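January, after lunch

Tidying, second attempt. The first attempt ended when we found the good scissors and everyone went off to cut something.

Black table. Wiped down with the Bittencourt cleaner, 10 ml to 400 of water, as per the bottle. The lighter patches are still there. I then tried it at double strength on one corner and the patches there are also still there, so I am now calling them part of the finish. Scuffs the same. A finer pad might do something, or might give us a shiny patch to go with the pale ones. Left alone. No solvent on this top please, whatever it says on the Tena tin.

Slotted aluminium plate: it lives on the black table for now. I put it on the shelf in the morning and it was back by eleven, which I take as a vote. If it is staying out, keep it flat, and keep the screws in it or in a pot. Loose screws on a matte black surface are a hobby for people with more time than us. I spent 5 minutes with a torch looking for one that was in my cuff.

Tool case stays under the right side of the black table, behind the leg. I know it is dark down there. Every other place we tried was in front of somebody's shins. The label wants redoing in bigger letters, as at present you have to kneel to it.

White table. Less progress. The plan from the Plilska move was that it would be the clean table, with paperwork and a kettle. It has since become where cables go. Started on the tangle from the black end and got as far as the first yellow one, which goes under everything and comes up again somewhere else. Suggest we unplug the lot at a quiet moment, lay it out on the floor and put back only what somebody will admit to. Velcro ties ordered, pack of 200. Should last until spring.

The BC nano box: still in use as a shelf. I have nothing against it as a shelf. It is the right height and it hasn't sagged yet. But it is cardboard, and things keep being stood on it with more confidence each week. Vestura have offcuts of birch ply going for nothing and a small riser would take half an hour to make, most of it sanding. Will measure up once I can get a rule flat on the table.

The blue-and-white patterned thing at the front edge: I have moved it back twice and it creeps. If it is yours, it wants a hook. If it is nobody's, it wants a wash and then a hook.

White can: please don't park it near the edge of the black table. That side goes off at an angle and it is a fair drop to the floor, and I am fond of the floor, having sanded it.
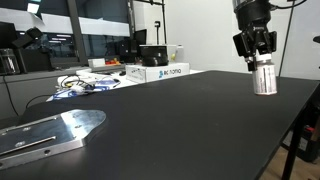 Still to do: hook, label, riser, the rest of the yellow cable. Scissors are in the top drawer, on the left, and I would like to find them there again tomorrow.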